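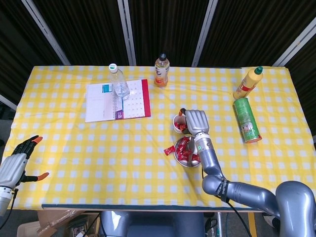

SCIENCE HISTORY ROOM / CHECKLISTS

Walk-through before opening, "Lives in Science" display
April. Checked by Naledi Joubert, start 8:20 am

1. Exits and aisles
Both doors open fully. Side door sticks at the bottom, needs a shove, kids won't manage it. Reported last month too. Aisle by the telescope corner OK now that the bench is moved.
FAIL (side door)

2. Pendulum
Cable and ceiling hook checked, no fraying. Rope barrier is too low on the window side, raise it. Bob swings clear of the barrier by 30 inches. Fine.
PASS with comment

3. Static generator
Ground wire attached. Warning sign about pacemakers is there but behind the timeline panel, move it to the front. Staff only on the switch. Kallano unit, key stays with the desk.
PASS once sign moved

4. Prism and lens bench
One chipped prism, took it out. 4 left, enough. Lenses not to be left in direct sun, pull the blind at noon. Somebody keeps opening it.
PASS

5. Biography panels
Curie panel wobbles. Bottom screws loose, tighetned two, third one stripped. Newton and Faraday solid. Galileo panel has a sharp corner at child head height, taped for now, want a proper cap from Van der Merwe.
FAIL (Curie, Galileo corner)

6. Electrical
Extension lead under the Faraday coil is taped down but tape lifting. Redo. Nosuvow projector fan very loud, not hot to touch after 20 minutes. Keep an eye.
PASS with comment

7. Magnets
Strong ones in the locked case. Small loose ones gone for good, too easy to swallow. Label still says "please touch", take it off.
PASS

8. Fire and first aid
Extinguisher tag in date. First aid box short on burn gel and small bandages. Clona kit on order, not here yet.
FAIL until restocked

Group size: max 5 at the static generator at once. Teachers told at the door.

To do before opening: side door, Curie screw, lead tape, pacemaker sign. Rest can wait till after the frist school group.

Recheck items 1, 5 and 8. Initial here: NJ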